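The Flower Task

In the Foduvham robotics club we had one task left before the competition, and it was the flower task. The arm, which we called Trona, must take a tulip and put it in a vase. Our teacher said that a child can do this. I was thinking that a child has skin.

I stayed with the controls and watched the fingers on my screen. Attempt 281 was mine.

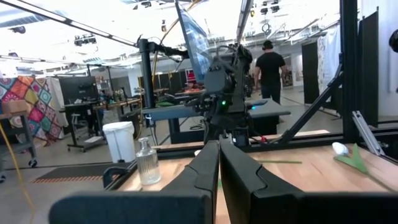

My grandmother sold flowers in Pichon, and she held every stem as if it could hear her. I wanted to write this in the program, but there was no line for it. I changed the closing force from 20 to a smaller value — then I changed it back, and I told no one.

"Go slowly," said the girl beside me. She had kept the club notebook since February, and her pencil was already waiting.

"It is slow."

"Slower than that."

I put my hand away from the keys and breathed. Then I moved the arm toward the glass again, one small step after another, and I heard that she had stopped writing. 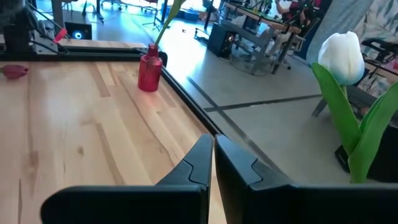

The Evening Before Calach

We packed the vases in our sweaters. On the bus I held the last tulip on my knees, and my hand did not know how hard to close.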